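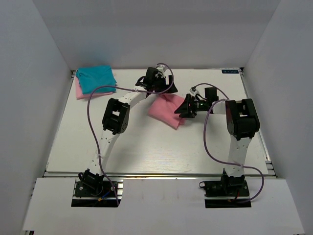
Zewditu Alemneh wrote to ask whether a bench like this collects better examples, or only more of them. We sell it, and we would still start with her question.

Harham Two-Arm Bench

Two arms on a flat white top, with pale walls at the back and both sides. The front panel is cut out for each base, so an arm can be unbolted without moving the other. You supply the cloths.

What you get
Bench, walls and both arms
Zasta recording software, one seat
Spare gripper fingers, 2 pairs

What to expect
Other sellers will tell you that 40 examples teach a system to fold. We have not seen it. Our own test at Hornemitz used 600 recordings of small cloths, and we threw out 57 of them for late starts or dropped frames. Whether the rest are enough depends on your cloths – thick towels were a different job altogether.

Plain walls keep the background steady. They also mean your system may learn very little about an ordinary kitchen table.

Delivery is 19 working days. The Gebru foot pedal is sold separately.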